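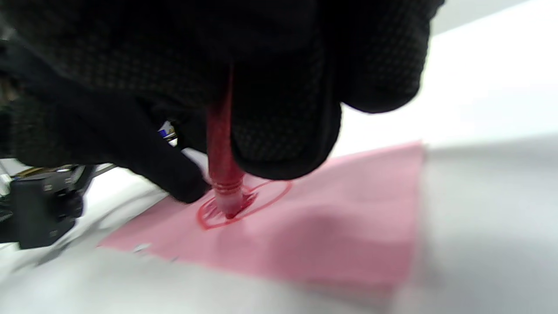
Oi, pessoal!

Demorei para responder porque queria ler tudo com calma, e a conversa sobre a troca de cartas cresceu bastante nos últimos dias (que bom, andava meio parada desde janeiro). Vou tentar juntar aqui o que já ficou combinado e dar meus palpites, como sempre compridos, vocês me conhecem.

Primeiro, o prazo. Eu sou a favor de dar mais tempo para quem escreve de longe. Da última vez minha carta levou seis semanas até Sarmiento, e a pessoa do outro lado já achava que eu tinha sumido do mapa! No fim a gente riu muito, mas ela ficou chateada um bom tempo e com razão. Se cada um avisar na lista no dia em que postar, já resolve metade da angústia. Não precisa ser mensagem longa, um "foi hoje" serve.

Segundo, o papel. Vi gente perguntando se pode carta em papel colorido, e por mim pode tudo, desde que dê para ler. Uma vez recebi uma em azul-marinho com caneta preta e passei a noite inclinando a folha debaixo do abajur, adivinhando palavra por palavra. Era linda. Até hoje não sei como terminava a história do cunhado.

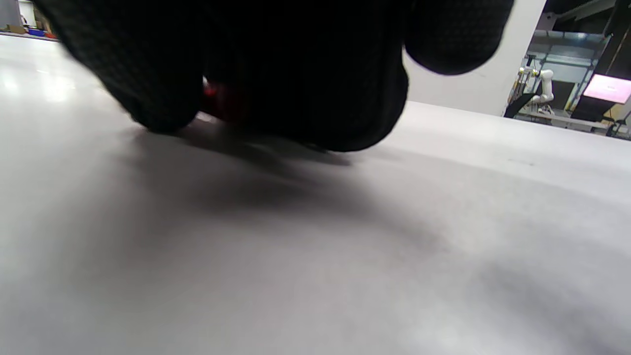
Luva preta, bem de perto, sobre a mesa clara.

Terceiro, e aqui eu me empolgo: o envelope. Fiz 24 envelopes com folhas de calendário velho e sobrou só um punhado. O molde é o mais simples que existe, desmontei um envelope comum, risquei em volta e pronto. Só cuidado com a cola em bastão, que solta no calor (duas cartas minhas chegaram abertas, uma delas sem os selos que eu tinha posto dentro, snif). Agora uso cola branca bem espalhada e deixo debaixo de um dicionário até o dia seguinte. E deixem um retângulo liso para o endereço, por favor! O carteiro daqui é um santo, mas estampa de flor atrás do CEP já é demais.

Quanto à lista de endereços, continuo achando que ela não deve circular inteira. Cada um recebe só o da pessoa sorteada, e quem quiser trocar com mais gente pede no particular. Sobre isso, copio a mensagem que deu origem à conversa, porque alguns disseram que não receberam:

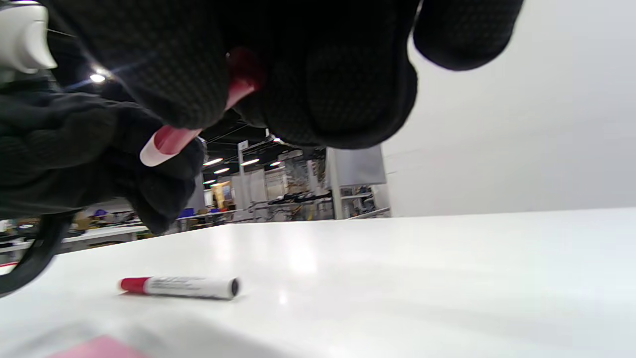
Murali Kaimal escreveu em 8 de julho de 2018:

> Olá a todos,
> Proponho que o sorteio desta vez seja feito por tema e não por
> cidade. Quem gosta de receita cai com quem gosta de receita, quem
> gosta de contar viagem cai com quem gosta de contar viagem. Na
> rodada passada escrevi duas páginas sobre trem para alguém que
> só queria saber de gatos. Respondeu com muita educação, mas parou
> por ali.
> Também sugiro um tamanho mínimo, nem que seja uma página. Bilhete
> a gente manda pelo telefone.
> Abraços a todos, e obrigado a quem me mandou o postal de Tamitz.

Murali, concordo com o sorteio por tema, mas deixaria uma opção "tanto faz", que é onde eu entraria. Minha melhor correspondente até hoje só escrevia sobre abelhas, e eu não tinha o menor interesse em abelhas! Já com o tamanho mínimo eu implico um pouquinho. Tem gente que diz muito em meia folha e tem semana que a gente só tem meia folha para dar.

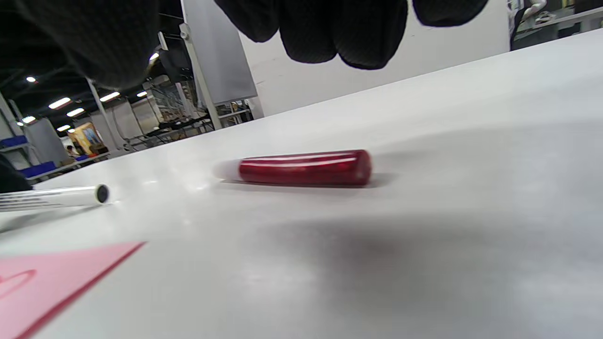
Clube de Cartas Lellus – Equipe da troca de correspondência

Para entrar na próxima rodada, respondam a esta mensagem com nome, tema preferido (ou "tanto faz") e se aceitam cartas de fora do país. O endereço vai só no particular, tá? Quem ficou sem resposta na rodada anterior me avisa também, que eu mesma escrevo uma carta para a pessoa não ficar de mãos abanando.

Ah, e alguém ainda tem o texto sobre como guardar cartas antigas? Herdei uma caixa da minha tia com mais de 3000, tudo amarrado em barbante, e estou com medo de desdobrar as mais velhas.

Beijos,
Célia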